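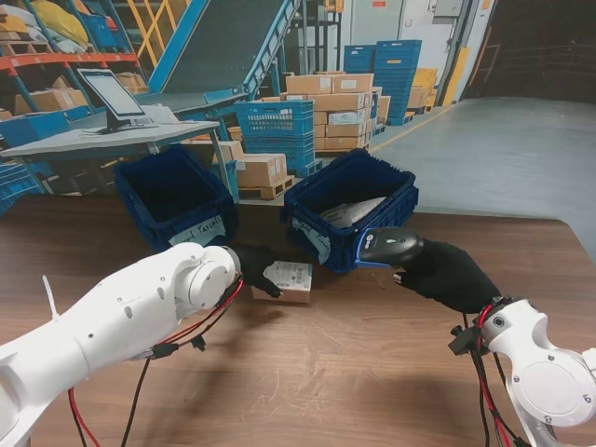 附件1：分拣台，小纸箱待扫，对面是两只深蓝色周转筐

工单编号：3881
提交人：Piret Zariņš（Tundura 仓，小件分拣）
处理人：Gunārs Sepp（Tivham 支持）
提交日期：2024年11月19日
标题：扫小件有提示音，但 Tivham 列表里不出新行
状态：已解决，待补丁合并

【问题描述】Piret Zariņš
你们好！先说一句，新版分拣页面我们组都很喜欢，字大，筐位一眼就能看见，终于不用眯着眼找了。不过今天早上碰到一个怪事：扫小纸箱的面单，扫描枪照常“嘀”一声，屏幕上的件数却不动，列表里也没有新行。再扫一次，还是“嘀”，还是没有。
灰色邮件袋那边一切正常，扫一个进一个。出问题的都是小纸箱，白色面单贴在箱子顶面，条码平整，没有褶皱，也没有胶带压在上面。
两只筐的摆法见附件。左边那只标签上的字以“al Parcel”结尾，右边那只以“Large”开头，都是蓝色周转筐，手写标签贴在正面。我一开始怀疑是不是筐位设反了，对了一遍，没反。
已经试过：重启扫描枪、换一根线、换一张面单重打（用的 Pisach 打印机）、退出重新登录。重新登录之后好了一小会儿，我高兴坏了，结果切回小件又不行了。

【回复1】Gunārs Sepp
Piret，写得太清楚了，谢谢！“重新登录之后好一小会儿”这句特别有用。
既然有提示音，说明枪已经解出条码了，我想先看看数据去了哪里。麻烦做两件小事：
第一，在电脑上打开记事本，光标放进去，扫同一张小纸箱面单，把出来的内容整行复制给我，末尾有没有换行也请告诉我。
第二，回到分拣页面，扫一张不进列表的面单，不要点任何地方，往下滚到页面最底部，看看各个输入框里有没有多出东西。

【回复2】Piret Zariņš
记事本里完全正常！单号完整，末尾有换行，光标跳到下一行。邮件袋的面单也一样，看不出区别。
然后我滚到页面底部……天哪，它们全在“筐位备注”里！一长串单号挤在一起，早上扫的小纸箱都在那儿排着呢。我们从来不填这个框，平时根本不会往下看。
还有一点：这个框好像满了，再扫什么都加不进去，打字也打不进去。

【回复3】Gunārs Sepp
太好了，就是它！备注框上限是255个字符，满了以后新的扫描内容就被丢掉，所以你那边看上去什么反应都没有。没满之前，单号其实也进错了地方，只是页面停在上方看不到。
现在要查的是光标为什么会跑过去。请按这个顺序操作一遍：
登录，直接扫一个小纸箱；
切到大件筐，扫一个邮件袋；
再切回小件筐，扫一个小纸箱。
每一步告诉我单号进了列表还是进了备注。操作前请先把备注里的内容复制出来存好，后面要用，先别删。

【回复4】Piret Zariņš
做完了，做了两遍，结果一样：
登录后直接扫小纸箱：进列表。
切到大件筐扫邮件袋：进列表。
切回小件筐扫小纸箱：进备注。
切回来之后如果用鼠标点一下最上面的单号框，再扫，就进列表了。也就是说我早上要是手欠点一下鼠标，可能根本发现不了这个问题，哈哈。
备注内容已存成文本，传在附件2。

【回复5】Gunārs Sepp
复现了，我这边测试环境和你的步骤一模一样，真漂亮。
原因：页面第3版给小件筐加了“筐位备注”，切换到小件筐时，程序把光标放进了这个新框，没有放回单号框。登录时默认打开的也是小件筐，但那条路径不经过切换，所以第一次扫是好的。大件筐没有备注框，自然不受影响。
跟条码、面单、打印机和扫描枪都没有关系，换下来的线可以接回去了。

临时办法（今天就能用）：
1. 每次切到小件筐后，先点一下单号框，再扫第一件。
2. 扫完第一件看一眼列表，有新行就可以继续往下扫，光标会留在单号框里。
3. 备注框里如果出现单号，不要保存，先复制出来，再清空。

补录办法：
附件2里的单号之间没有分隔，请不要整段粘贴。我已经按面单长度拆开，去掉了重复扫描的，做成了导入文件。从“分拣—批量补录”导入即可，筐位选小件。末尾有一条是断的，被字符上限截掉了，这一件，以及框满之后扫的那些，都请拿实物重新扫。

【回复6】Piret Zariņš
导入成功！没有报错。断的那条找到了，后面扫空的小纸箱也都还在台子旁边，没上输送带，重新扫过，全部进列表。
刚才又来回切换了好几次筐位，按“先点一下”的办法，一次都没有漏。我写了张纸条贴在键盘旁边：“切小件，点单号框”。
下午 Urbonaitė 的车要来取件，单子里有将近3000件，本来心里还挺慌的，现在踏实多了。
有个小建议：备注框满了的时候，能不能弹个提示，或者换个声音？扫描枪那声“嘀”太有欺骗性了，听着特别像成功。

【回复7】Gunārs Sepp
建议非常好，已经一起提给开发。补丁里会有两处改动：切换任何筐位后，光标一律回到单号框；备注框不再接收扫描枪输入，误扫时页面顶部显示红色提示条，并播放另一种提示音。
计划随12月的更新一起发布。发布前临时办法继续有效。
工单先保持打开，等 Tundura 仓装上补丁、切换筐位测试通过后再关闭。

【回复8】Piret Zariņš
收到！装好以后我第一个试，小纸箱和邮件袋混着扫，结果写在这里。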